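Opinion > Automation > Teaching by demonstration
Search articles Enter keyword Go

Let the slow ones hold the controller

There is a common belief in our trade that the best person to show a robot a task is the person who is quickest at it. I think this is wrong, and I think it costs small teams a lot of wasted recordings.

I spent most of last winter teaching a small desktop arm to pick things up and put them in other things. The work is dull. You drive the arm by remote control, the computer records every joint, you put the object back and you do it again. Our first set for the project we called Mostine had 600 recordings in it. Most were made by the two of us who were quickest, and we were proud of how short they were. 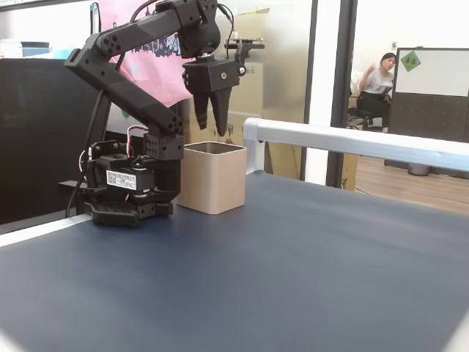 Reading time: 4 minutes

The trouble with a short recording is that it leaves out the part the robot needs. A quick operator comes down on the object in one sweep, closes the fingers and is away. All the looking and correcting has been done in the operator's head. The arm gets a smooth line through the air and very little to tell it what to do when it arrives a finger's width to one side.

A slow operator stops above the object. They shift left, shift back, lower a bit, see that one finger will catch the edge, and lift again. On the screen this looks poor. As teaching material I would take it over the smooth version nearly every time. We trained on the fast set and the arm missed, then kept closing its fingers on air in the same spot. We trained on a much smaller set made by a new starter, with 20 recordings for each starting position, and it missed at first too, but it went back for a second try. There had been second tries in what it was shown.

I don't want to make too much of one arm on one table. Pornine, the larger job that came afterwards, gave us less clear results, and part of that was down to a worn gear in the wrist that we found late. But the pattern was strong enough that I changed who I ask.

Leading the arm by hand is a slightly different case. When you hold the thing itself you feel the weight of it and you can't go very fast, so even a quick person slows down. Some people take this as proof that hand guiding is better. I'd say it only shows that slowness is useful. Hand guiding has its own faults. Your own arm gets in front of the camera, and the motors record your pushing along with the movement you meant. Remote control is cleaner, and the slowness can be asked for.

So ask for it. What I tell people now is to pause above the object before going down, and to leave their mistakes in if they recover from them. A recording where the object is dropped and left there goes in the bin. One where it slips, is found again and ends up in the container stays.
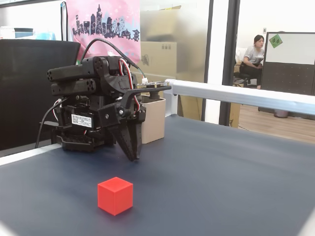 Mutport wrote to me after reading a draft of this and disagreed. Slow recordings are full of dead time, the reply ran, and a robot that is shown people hesitating will learn to hesitate. Theirs had sat above a block for 18 seconds doing nothing at all, and they had to trim the pauses by hand.

That is a fair point and I have seen the same thing, though never for so long. Standing still teaches standing still. I would trim a pause where nothing moves and keep one where the operator is making small corrections. It takes longer to sort, and I accept that a team with thousands of recordings may not want to do it. Ours at Ruchti now stands at 2965 and we still look through them, mostly at the end of the afternoon when we are too tired to drive.

What I won't accept is the leader board. I have seen teams put operators in order of recordings per hour and hang the list on the wall. People drive to the list. They choose the easy starting positions, they put the object back where it was last time, and they throw away anything untidy. You end up with a large, neat set of one movement, and then the blame goes to the model.

If you must measure something, measure how many different places the object started from. Then give the controller to whoever takes their time, and leave them alone with it for a morning.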